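About Clovier

Clovier is a small preschool and parent-and-child center in Nenport, and we're so glad you found us! Said El Ouafi and Iman Erraji opened the doors in a former shoe store on Shehata Street, with nine children, five borrowed rugs and a piano that never did hold its tune (we still have it, and we still sing along).

These days we have 12 teachers and two bright floors, plus the garden behind the Niltow building, where the children grow beans, sunflowers and a truly surprising amount of mint. Mornings are for free play, building and stories. After lunch there's a quiet hour, and then everyone goes outside, rain boots and all.

Our lending library has 1,251 picture books and puzzles, and any family in the neighborhood is welcome to borrow from it, whether or not your child is enrolled. Iman runs the desk herself most afternoons and loves to be asked for a recommendation.

Tours are open all through July. Come by, bring the little ones, and stay for a cup of mint tea with Said!

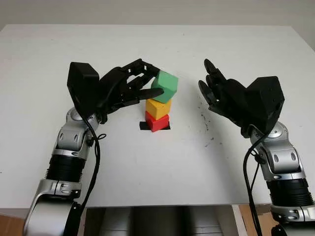
Red, yellow, green: a block tower on the white table.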